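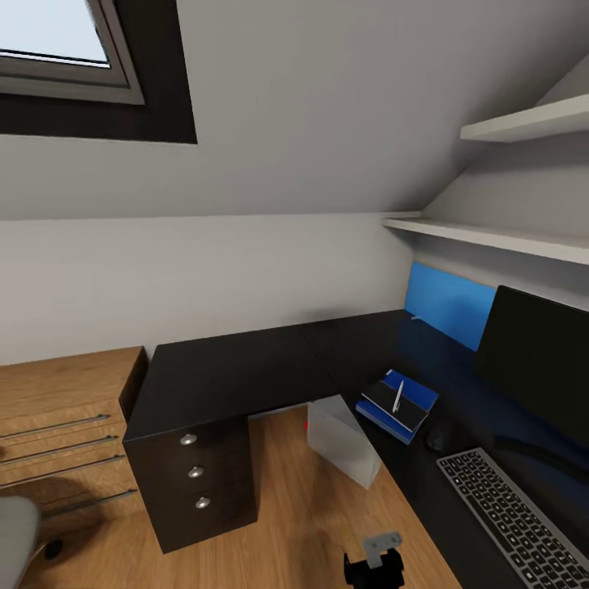 Ackermann sostiene que el error de casi todos los brazos hechos en casa está en la pinza y no en los motores, y que por eso conviene simular el agarre antes de comprar una sola pieza. La observación, enviada como respuesta al diario de montaje del proyecto Cindon, resume el cambio de método que ha adoptado el taller compartido de Zetville para su manipulador de escritorio.

El grupo ha publicado en junio la segunda versión del modelo virtual con el que ajusta la pinza. El entorno reproduce una habitación abuhardillada con una mesa negra en L, cajonera, estantes y una caja translúcida en el suelo. Las pruebas consisten en llevar la pinza hasta un objeto, cerrarla y registrar la fuerza en cada dedo. El código de control es el mismo que correrá después en el brazo físico, con los límites de par ya aplicados.

La pinza lleva 2 dedos impresos de perfil angular, accionados por un solo servo mediante un juego de engranajes. La primera versión cerraba en línea recta y exigía una guía metálica que el taller no podía mecanizar con la tolerancia necesaria. La actual usa un paralelogramo articulado: se imprime entera en una noche y se monta con tornillería corriente. El recorrido útil se queda en 54 milímetros, suficiente para cajas estrechas y estuches, corto para una taza grande.

El punto más discutido en el diario ha sido el contacto. Con los parámetros iniciales, el simulador dejaba resbalar las piezas altas aunque la fuerza fuera correcta. La causa era la malla de colisión de los dedos, simplificada en exceso - el motor de física veía una arista donde debía haber una cara plana. Se rehízo la malla por tramos convexos y se redujo el paso de integración.

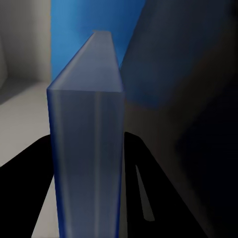
Con la malla nueva, el criterio de validación pasa a ser la verticalidad: una pieza alta no debe girar entre los dedos durante los 7 segundos que dura la elevación de ensayo. La inclinación se mide respecto a la posición de cierre y se descarta toda secuencia en la que uno de los dedos pierda contacto, aunque sea durante un solo ciclo de control.

Queda pendiente la parte material. La electrónica, una placa Flamden con dos canales de lectura de corriente, está montada en el banco y responde a las consignas, pero falta calibrar el servo con carga. El taller prevé imprimir los dedos en un filamento más rígido y añadir almohadillas de silicona de dureza media. El coeficiente de rozamiento empleado en la simulación procede de tablas y habrá que sustituirlo por uno medido en el plano inclinado.

Los archivos de la pinza, la malla corregida y los registros de ensayo pueden descargarse desde la página de Cindon. Las sesiones de montaje se celebran los miércoles a las siete de la tarde en el taller de Zetville; quien quiera usar la impresora grande debe reservar turno y traer el archivo ya laminado.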